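Access Cover and Vault Inspection, Drinley Yard, with comments
Completed December 31, 2018 by Kiều Mạch

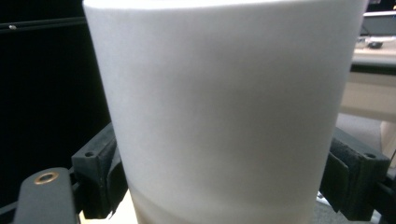
Thanks to everyone who kept the trucks off the east lane so I could get around with the lifting hooks. I've written more than the boxes allow, as usual, so bear with me!

1. Covers seated flush with collar: PASS, except cover 40. It rocks when you step on the north side. I cleaned the seat and it still rocks, so I suspect the collar itself.

2. Gaskets in place and not cracked: NEEDS WORK. Cover 70 has a flat spot you can feel with your thumb. The Clorko replacements are in the shed, second shelf, behind the marking paint.

3. Bolts present and hand-checked: PASS. One was cross-threaded at vault 1434 — I backed it out and put in a new one.

4. ID plates readable: PASS. The Estden plates are holding up nicely, though a wire brush wouldn't hurt them.

5. Standing water in vault: NEEDS WORK at 1434. There was a little on the floor, and Lâm Khương thinks it's coming in at the conduit and the cover is fine. I'd like him to look again after a good rain.

6. Load rating marked on cover: PASS.

7. Cones and barrier returned: PASS, and thank you to the Bạch crew for the loan.

Open items: collar at 40, gasket at 70, conduit seal at 1434. Next full round in May.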